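The arm on bench two, six months in (long, sorry)

4 min read
23 comments · 7 shares

solderwick
Saturday, September 16, 2023

A few of you asked in the pay thread how things are going since Rutumeo put the arm in, so I'll do it properly over a cup of tea. For anyone new, I'm on the refurb side at the Brastis site. Old office PCs come in by the cage, we test them, strip what's dead and send on what's good. The arm arrived in March and went on the desktop line, mostly on boards.

Before, I'd do a tower start to finish. Lid off, memory out, cards out, look at the socket, board on the good pile or the bad pile. Now I do the lid and the cables, then it goes to the arm, and then it comes back to me if the arm isn't happy. Which is a lot of the time with the older stuff! Last month we put 1,130 boards through and 649 went all the way without one of us stepping in. Management are chuffed with that. I look at it and see the rest of them landing on my bench.
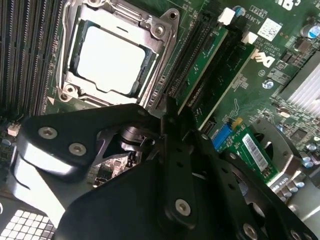

Bench two, over one of the Dell boards. Processor still in its socket.

What I didn't expect is how much my day has changed shape. I used to get a bit of everything and now I only get the awkward ones: bent pins, latches that won't let go, screws some joker has rounded off. It's more interesting in a way, but my head is fried by three o'clock. There used to be easy boards in between where you could have a natter.

Wrists are loads better though. I'll give it that.

grommet_lass
Same here on the wrists. I'm on the Ponce contract two aisles over and I'd strapped mine up every night for a year. Haven't touched the strapping since spring. I know it's fashionable to moan but I wouldn't go back to pulling memory all day for anything.

tinsnips
Bit rosy, that. How many were on the desktop line in February and how many now? They didn't sack anyone, fine, but they never filled the gaps when people left either. That's still jobs gone, just done quietly.

solderwick
@tinsnips we were 7 and now we're fewer, yes. Two went to laptops because they asked to, and I believe them. The others left and weren't replaced. I'm not arguing with you on that bit.

kettleon
I do the programming side at a different place (we run something similar for Pitavgate), so boo if you like. The awkward-ones-only problem is real and it's down to how the work gets handed out. We had the same grumbles, so we started sending people a mix, some easy, some hard, even though the arm could have done the easy ones. Output dropped a little. Fewer mistakes in the afternoons. Took me ages to get the bosses to agree, mind.

tinsnips
And when the numbers get tight the mix is the first thing they'll drop.

kettleon
Possibly. It's survived so far.

grommet_lass
@kettleon can you come and tell ours that please

old_ribbon_cable
Does the target count the ones you rescue? We got caught out with that. Our target was set on the easy boards and then stayed the same once we only had the nasty ones left. Nearly 714 a month between three of us, and every single one a fight. We got it changed but only after a lot of shouting, and after somebody wrote down how long each board took for a fortnight. Start writing yours down now, is my advice.

solderwick
Ooh. No, it doesn't count them. If I finish a board the arm gave up on, it goes down as an arm board with "assist" next to it. I hadn't thought of that as a target thing, I just thought it was a bit cheeky.

tinsnips
Cheeky! That's your work going on the machine's sheet. Get your rep on it.

grommet_lass
OK on that one I'm with tinsnips, first time for everything.

old_ribbon_cable
Date, board type, what was wrong, minutes. A cheap notebook will do. Don't put it on the work system.

solderwick
Right, notebook bought (well, nicked from my daughter's school stuff). I'll do two weeks and come back with it. @kettleon if you've got anything about how you split the mix that you're allowed to share, could you message me? I've got my one-to-one at the end of the month and I'd like to walk in with more than a moan.

kettleon
Will do, give me till after the weekend.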